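Inking a comic set inside an old theater, how much detail is too much?

Posted in Comics & Zines by Mavis Strickland

I'm drawing a 20-page comic called Dogbe, about a girl who sneaks into a shut-up playhouse built in 1810, and I'm having the best time with it! The trouble is the balconies. I love every curl and cherub, but once I ink them all my girl disappears. I've redone page 13 so many times that the paper has gone fuzzy. How do you keep a fancy room looking fancy without losing your characters? I'm using a dip pen and black ink, no gray tones, and it'll be printed small, in the Fuditz anthology in September.

Soledad Calvo
Oh, I love this kind of problem! Draw the whole theater properly once, on your biggest panel, with everything in it (go wild, every cherub). After that your readers will carry it around with them, and you can get by with one curl of plaster in a corner or the edge of a curtain. Use a thinner nib for the walls and save your fattest line for the girl. I did a ballroom story for Malon that way and the later pages went so much faster.

Also leave a bit of bare white around her wherever she crosses a busy part. It feels like cheating and it looks great.
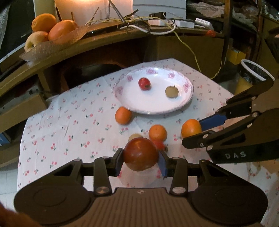
Should I ink the backgrounds or the figures first?

Figures first, all the way through the page, and let them dry completely. Then bring the background lines up to them and stop a hair short. You'll find you want far fewer lines back there once she's sitting on the page in solid black.

Orkulow
just spot the blacks. fill the seats in solid and you're done

Mavis Strickland
Soledad, the big panel idea is perfect, I already have a spread on pages 4 and 5 that's begging for it! And Orkulow, I tried your solid seats on a scrap and she pops right out, though my brush skipped a lot. I'm going to try a fresh bottle of ink before I do the real page.

Orkulow
check your paper too, if it's fuzzy it'll bleed. start 13 over on a new sheet and trace it with a lamp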